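Robotics & Automation > Software
3 min read

Gultcombe opens its simulated work cell to outside customers

January 19, 2020

Gultcombe, the automation software firm, has started selling access to Bistska, the simulated robot work cell it built for its own engineering jobs. The service lets a customer try out handling tasks on a computer before buying an arm, a gripper or a table to bolt them to. It went on general sale this week after a closed trial that began in August.

Customers pick a robot from a list, choose the objects it will have to handle, and get back a cell they can run on an ordinary office workstation. The robot can be driven by hand with a pair of controllers or by a program the customer writes. Runs are saved and can be played back from an overhead view or from views at the grippers.

The gripper views are the part Gultcombe has spent the most time on. At that distance the fingers fill a good deal of the picture, and a part that looks simple from across a room can turn out to have a raised rim or a pull tab right where a pad would need to land.

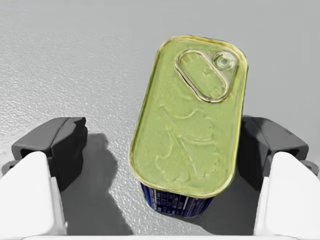 The object library in the first release leans toward packaged groceries and small household goods. Gultcombe says it began there on account of the customers it already had, most of them in order packing and shelf stocking. The library has about 1,000 items at launch. Each one comes with a weight, a surface friction setting and a collision shape, and all of these can be edited. Customers who need something that is missing can send in their own scans, and these are converted for a fee that depends on how complicated the shape is.

Labels and surface relief are kept on the models. Cheaper packages often strip them off to save computing time, and that causes trouble for anyone training a vision system that has to tell one product from another. Bistska has a setting that removes them for people who only care about motion.

Two kinds of hand come with the standard plan. One is a two-finger gripper with dark pads on white links. The other is a multi-fingered hand, sold in the package as part of a two-arm setup that works over a table. Third-party hands can be loaded if the customer has a model file, although Gultcombe does not promise that they will behave well.

The two-arm setup drew the most interest in the trial. Work that needs one hand to hold while the other stays ready is hard to plan on paper, mainly on account of the space the forearms take up over a small table. In Bistska the planner shows where the arms would come too close and slows them down or stops them, depending on how the customer has set it.
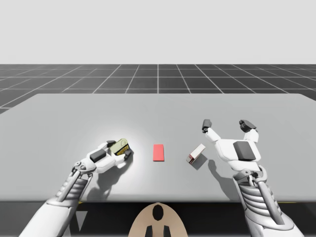
Lunde, a packing contractor that took part in the trial, used the two-arm cell to work out a table height for a new line. The company had planned on a lower table and changed its mind after a couple of weeks of simulated runs. It has since ordered its hardware, with delivery due in the spring. Lunde said the software saved it one round of rework on the stand but that setting up its own cartons took longer than it had been told to expect.

Dudmont, a smaller shop that builds custom fixtures, was cooler. It liked the controls and the playback, and it found the contact behavior good for rigid items such as cans and boxes. Bags and soft pouches were another matter, and Dudmont went back to testing those on a real bench. Gultcombe lists soft goods as unsupported in this release and gives no date for adding them.

There are some other limits to know about before signing up. Lighting can be moved and dimmed, but only one main light is available on the standard plan. Backdrops are plain, and the floor is a simple line grid. Sound is not modeled. Force readings are reported at the fingers only, so anyone who needs joint torque will have to wait or export the run to another program. The export tool writes common file formats and worked without trouble in both trial companies' hands.

Calibration gets its own short routine. A new cell starts with the gripper open and nothing in it, and the software records the finger positions and the gripper view before any object is loaded.

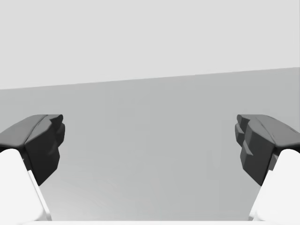 The routine can be repeated at any point, and Gultcombe suggests doing so whenever a pad is swapped for a different shape. Pads are a separate item in the menu. The release includes 8 pad shapes, and customers can import others or edit the ones supplied.

The standard plan covers two seats and 50 hours of server time a month for customers who would sooner run jobs remotely than on their own machines. Unused hours do not carry over. A larger plan adds more lights, more seats and a shared library for teams. Prices are given on request and vary with the length of the contract. Schools can apply for a reduced rate.

Support is by email on the standard plan and by phone on the larger one. The manual is in English only for now. Companies that were in the trial keep their saved cells and move over without setting them up again.

Filed under: Simulation, Grippers, New Products
2 comments | 50 shares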